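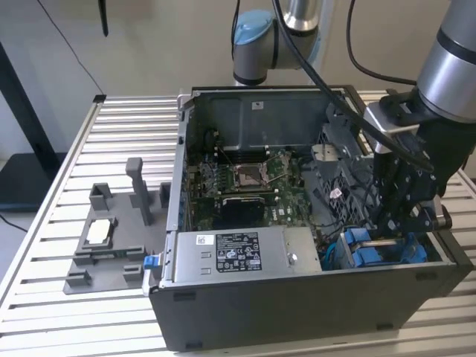 4. Refitting the power supply

Before you start, shut down the computer, switch off the wall outlet and unplug the power cord. Wait 3 minutes.

CAUTION: Never open the power supply housing. There are no parts inside that you can service.

1. Lay the case on its side on a firm surface and take off the side panel.
2. Slide the Pravorico unit into its bay with the fan facing the vent.
3. Line up the screw holes at the rear. Start all 4 screws by hand, then tighten them in turn.
4. Plug the wide main cable into the motherboard until the clip catches.
5. Connect the processor cable, then the drive cables.
6. Tuck spare cable behind the drive bay - keep it clear of every fan.

Note: On older Pollach cases the lower screw holes are slotted. Use the washers from the parts bag.

7. Refit the side panel and stand the case upright.
8. Plug in the power cord and switch on.

If the computer does not start, switch it off at the wall and repeat steps 4 and 5. For fan noise, see section 5.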